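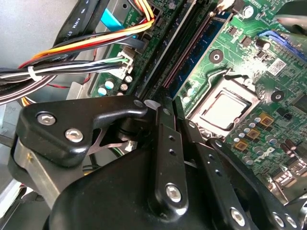
Just leave it alone until it drops something, Chantelle Dlamini wrote under my last post, and then added that I fuss over my gripper the way her uncle fusses over his lawn mower. Fair enough! I do fuss. But I've been chewing on the "leave it alone" part ever since, and I think it's wrong, at least for a cell like ours, so you're all getting a whole post out of one comment.

Quick catch-up if you're new. I look after the teardown cell at the Zirkthorpe shop in Lidham. We call the cell Broduvum (it was on the crate, it stuck). Old office desktops come in with the side panel off, the arm reaches down into the open case, and the fingers go after memory and cables, whatever is worth pulling before the board gets sorted. Lots of Dells, lots of everything else. The arm itself is boring in the best way. I grease what the manual tells me to grease and I otherwise forget it's there.

The gripper is where I spend my time. Black links, little holes all down their length, silver hex-socket bolts where things join. And it works inside a case, so it's down there among the power supply wires and the capacitors and the corners of sheet metal, with a hooked fingertip that has to come in next to a memory slot without leaning on anything. If you've ever tried to get your own hand in there to unplug something, you know. There's always a cable lying across the one place you want to go.

Now, the case for leaving it alone isn't stupid. Every time you put a wrench on a bolt you have a chance to make it worse. I have personally overtightened a finger bolt, felt very responsible about it, and then spent an afternoon figuring out why the finger was binding. People who have been burned like that get cautious, and I get it. There's also the plain fact that a cell that's stopped isn't pulling any memory, and somebody upstairs has a chart.

But think about what "until it drops something" means inside a computer. A gripper that stacks boxes gets a bit of slop in it and a box lands crooked, big deal. Ours gets a bit of slop in it and the fingertip comes down a hair to the side, onto a row of little cylindrical capacitors, or it catches the latch on a slot at an angle. You won't get a dropped part. You'll get a cracked slot, and the arm will happily carry on to the next machine and crack that one too, because as far as the arm knows it went exactly where it was told. We lost five boards in a row that way in June before anyone looked. The arm never threw a single fault.

The cause was one bolt. It hadn't fallen out or anything dramatic, it had just backed off enough that the finger could rock if you pushed it sideways. I could feel it with my thumb. The controller couldn't feel it at all, and I don't blame the controller, it has no sensor out there. My thumb is the sensor.

So here's the routine I landed on, and I'll defend it to anyone. Every 500 machines the cell gets parked with the gripper up at chest height, power locked out, and I do the wiggle. Each finger, side to side and then front to back. I'm feeling for a click. If there's no click I don't touch the bolt! That's the part Chantelle's side of the argument should like. The wrench stays on the wall unless my thumb says otherwise. Then I wipe down the links, poke any fluff out of the holes (old desktops are full of carpet, basically), look at the fingertip edges with a flashlight, and run the arm through one pick on a scrap chassis at crawl speed while I stand there and watch how the tip comes in beside the slot.

Whole thing takes 11 minutes. I timed it because I knew I'd be asked.

The scrap chassis is my favorite piece of equipment in the building, by the way, and it cost nothing. It's a dead desktop with everything still in it, wires and all. When Amarasinghe came out to install the cell they taught the positions on a nice bare board bolted to a plate, and of course it all ran beautifully. Then we put a real case under it and the arm tried to push through a bundle of power leads. I'm not picking on them, they were helpful about it and came back to redo the approach. But I've come to believe you should never check a tool on anything cleaner than the job it does. Leave the wires flopping across the memory. Leave the processor in its socket. If the check is easier than the work, you've checked nothing much.

Where I'll go further, and this is where I lose some of you: the person who runs the cell should be the one doing the wiggle. At a lot of shops the operator isn't allowed to touch anything past the start button and a technician comes by on a schedule. I understand the reasons, and lockout training has to come first, no argument. But the operator is the one who hears it. Our evening operator told me the gripper sounded "papery" and I nodded politely, and a little later I found a wire tie wedged behind a link. She'd never been shown how to stop and look. She has now. I'd take her ears over my calendar.

And write it down on paper, please. We've got a clipboard hanging on the fence with the date, which finger, click or no click, initials. I had a spreadsheet for it before that and it was a much better spreadsheet than anyone ever filled in. The clipboard has six months on it now. You can flip back through and see that the left finger is the one that loosens and the right one hardly ever does, and that got us looking at the angle it pulls from. I still don't have a fix for that. I suspect we're asking the hooked tip to rock the module out when it ought to be lifting straight, and the tip wins but the bolt pays for it a little each time.

I'd like to try thread locker on that one joint. Amarasinghe says fine, use the mild stuff, and keep it off the moving faces. My worry is that it'll hide the click from me for longer and then give up all at once, so I've been putting it off. If anybody has run it on finger bolts for a good long stretch, tell me how it went, and tell me what grade you used. Chantelle, you too. I know you're reading.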